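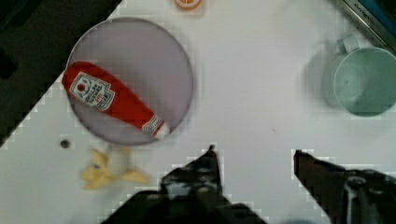

Wrist camera view with the fingers apart. Toy ketchup bottle on its plate, mug at upper right.

Rindier 8
Perception and grasp planning for tabletop manipulation
Niltel

Overview | Modules | Requirements | Licensing | Downloads

Rindier takes images from one or more cameras, keeps a model of the objects within reach of the arm, and hands the motion controller a grasp and an approach path. It runs on the robot's own computer or on a workstation on the same network. No cloud connection is used at run time.

The package is meant for teams who already have an arm, a gripper and a controller that work. It does not replace the controller. Joint limits, speed limits and emergency stop stay where they are, and Rindier cannot override them.

Scene model

The scene model holds one entry per object: outline, estimated height, pose, class label if one is known, and a confidence value. Entries are updated from every camera that is switched on. When a hand or gripper covers part of an object, the entry is kept and its confidence falls with time until the object is seen again. The rate of decay is set per class.

Objects resting on other objects are stored as a pair. A bottle lying across a plate can be picked up by itself, or the plate can be moved with the bottle marked as its load. In the second case the planner limits tilt for the whole path. The tilt limit is a parameter and has no default, so it must be set before the first carry.

Unlabelled objects are handled by outline alone. They can be grasped and avoided, but rules that refer to a class will skip them.

Working with two views

A wrist camera gives detail near the fingers and little else. A second camera with a wider view gives the layout but loses whatever is under the gripper. Rindier merges the two in the base frame of the robot. Each camera needs its own calibration file, and the wrist camera also needs the hand-eye transform.

The merge matters most in the last part of an approach. With the gripper over the middle of a plate, the wide camera still has the rim on both sides, and the fitted circle is held from those two arcs. The planner then chooses a rim point for the fingers and checks it against neighbouring objects before closing.

If the views disagree on position by more than the set tolerance, the motion is paused and both estimates are written to the log. The operator can accept either one or ask for a new look.
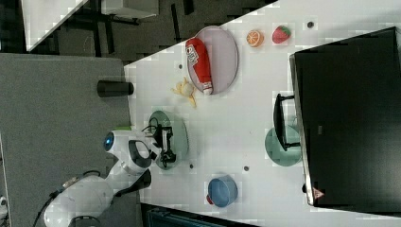
Modules

Rindier Core
Scene model, camera drivers, calibration tool and log viewer. Required by all other modules.

Rindier Grasp
Grasp planning for two-finger grippers. Finger geometry is read from a mesh file or entered as a set of boxes. Supports top, side and rim grasps. Soft objects can be given a closing force limit.

Rindier Sequence
Text-based task editor. Steps are written one per line and can be tested against a recorded scene before the arm is powered. Conditions may refer to object class, zone or load state.

Rindier Zones
Named regions on a table, shelf or rack, with rules for what may enter them. Zones can be drawn on a camera image or imported as coordinates.

Close-range mode

Below a set distance from a surface the object classifier is switched off. At that range the camera seldom sees enough of an object for a label to mean anything, and wrong labels caused most of the planning faults in version 7. The mode tracks edges and repeated patterns only. Straight or gently curved edges are fitted first, then regular grids, which are used to measure sideways drift of the wrist between images.

Known weak points:

Bright reflections from bare metal can break a grid fit. Mask the region or lower the exposure.
A grid repeats, so drift of more than half a hole spacing between two images is read wrongly. Keep the approach speed under the value given by the calibration tool.
Background that is out of focus is ignored by default. Set bg_keep to 1 if it is needed. 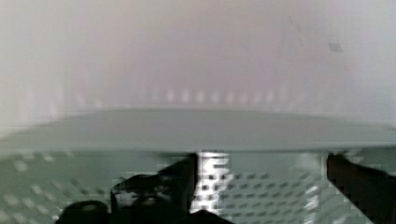

Close range: pale panel edge and hole grid, with a finger on each side and a metal reflection between them.

Requirements

Processor: 8 cores, 64-bit
Memory: 21 GB free with all modules loaded
Disk: 65 GB, plus space for recordings
Camera input: colour; depth optional
Longest planning time before a request is dropped: 200 ms (can be changed)
Controller interface: position or velocity commands over Ethernet

Changes in version 8

Load pairs added to the scene model.
Rim grasps now work on plates that are partly covered.
Close-range mode no longer resets the scene model on exit.
Log viewer shows both camera views on one time line.
Fixed: zones imported with a negative origin were mirrored.
Removed: the old XML task format. A converter is supplied with Sequence.

Licensing and supply

Licences are sold per arm and do not expire. Updates within a major version are included. Core can be bought alone; Grasp, Sequence and Zones are priced separately. Orders in the Benelux countries go through Peeters, all others through Bestorent. Trial licences run the full package with recorded scenes but will not send commands to a controller.

The next maintenance release is planned for April.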